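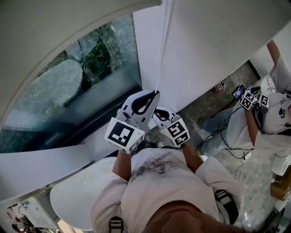
The **Firkley cord trial** is a comparison test for hand-held grippers, the kind a person carries in each hand to show a robot how a job is done. It was drawn up by Hongjun Liao and Ilari Räsänen for the Ultari workshop, and it asks one wonderfully awkward thing of the hardware: take hold of the pull cord of a roller blind and work the blind with it. A cord is thin, it swings, and it gives almost nothing back when the fingers close, so small differences between grippers show up fast. Curved white fingers with black inner pads can pinch such a cord neatly, and the large black-and-white markers on the cubes let software follow each hand while it reaches up toward the blind.

## Background

Liao had been comparing fingertips on blocks and cups, and nearly every design did well. Räsänen suggested window blinds after watching a very good gripper miss a lamp cord again and again. The first trials ran in July, in an ordinary room with ordinary daylight, and the change was immediate (and great fun to watch!). Grippers that had tied on the cup test were suddenly far apart.

## Method

Each gripper design gets 200 attempts, split evenly among the people taking part. An attempt starts with the hands at waist height and ends when the cord is released. It counts as a success if the fingers close on the cord the first time and keep it through the full pull. A second grab is logged as a "regrip," and regrips are reported in their own column.

Most people use both hands, one to hold the cord steady and the other to pull. One-handed runs are allowed but scored apart.

## Designs compared

| Design | Fingers | First-time grabs, out of 200 |
|---|---|---|
| Ren | curved, padded | 174 |
| Orton | straight, padded | 148 |
| Orton, bare | straight, no pads | 91 |

The Ren's lead comes mostly from its curve, which guides a swinging cord toward the middle of the pad. The Orton is lighter, and several people liked it better for long sessions. Taking the pads off was Räsänen's idea, and the drop from 148 to 91 is still the most talked-about result of the whole trial.

## Marker tracking

Tracking is scored separately. Arms held overhead can hide a marker from the camera, so cubes with markers on more than one face tend to do better. The longest loss recorded with the Ren was 26 frames in a run of 1000, short enough for the path to be filled in afterward.

## See also

- Ultari cup test
- Regrip
- Fiducial marker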